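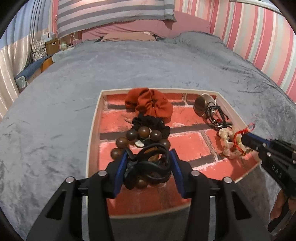 Where do you keep scrunchies and hair clips so they don't end up all over the house?
In one shallow tray, kept in whatever spot you're in when you take your hair down at night.

Posted by linenandlather, Mon 7 September
That's the question I put to my sister last week and the answer she gave me, and I have been thinking about it ever since, so I thought I'd bring it here to the small-storage crowd. I've gone over to a tray with a brick pattern printed on the bottom and a cream rim, and everything goes in together: the orange scrunchie, the black one, my big wooden bead bracelet, the claw clip. My trouble is that the tray wanders. It starts the day on the dresser and by evening it's on the bed, on top of the plush blanket, and then I have to find somewhere to put it before I can lie down. Do you all keep the jewelry and the hair things together, or am I asking for a tangle?

mossy_porch wrote:
Oh, I love a tray! I had mine on the bed too for years, and one night I forgot and threw the covers back and was picking bobby pins out of the rug until January. Put it on a nightstand, if you have the room for one. As for mixing, I do it and I've never been sorry, but I only wear chunky things. Wooden beads aren't going to knot themselves around a scrunchie the way a thin chain will.

TallSpoon80 wrote:
I'm going to disagree, kindly. Claw clips do not belong with bracelets. The teeth catch on the elastic, and if your bracelet is strung on the stretchy kind you'll be hunting beads under the dresser before long. I lost a good one that way. Mine go in a drawer now, in one of those Isitz dividers with the little square compartments, clips on the left and everything that goes on a wrist on the right.

mossy_porch wrote:
See, a drawer is where my scrunchies go to die. If I can't see them I buy more. I must have had more than 30 at one point, and I wore the same two.

quilted_hen wrote:
Same here about the drawer. What worked in our house was a Mota hook rail on the inside of the closet door, one hook for scrunchies, one for headbands, and the bracelets hanging at the end where they can't get snagged. My girls can reach it, which means I'm no longer the person who gets called upstairs at seven in the morning to find the purple one. It did take me two tries to get it level, and there's a spare set of holes behind the bathrobe to prove it.

linenandlather wrote:
I did wonder about hooks, but puffy scrunchies like my orange one take up so much room on a rail. They sit nicely in the tray, and they're pretty enough that I like having them out. TallSpoon80, you've got me worried about the bracelet though! I'd be heartbroken.

TallSpoon80 wrote:
Then give the bracelet its own saucer and leave the rest as it is. Any old saucer will do. I still say the drawer is better, but I know when I'm outvoted.

quilted_hen wrote:
Or put the saucer right in the tray, if it fits. Measure first, I bought one that was too wide and now the cat drinks from it.

linenandlather wrote:
I have a little one with a chipped edge that might do. I'll clear a corner of the nightstand tonight and move the library books to the floor, and see how the tray gets along there for a week.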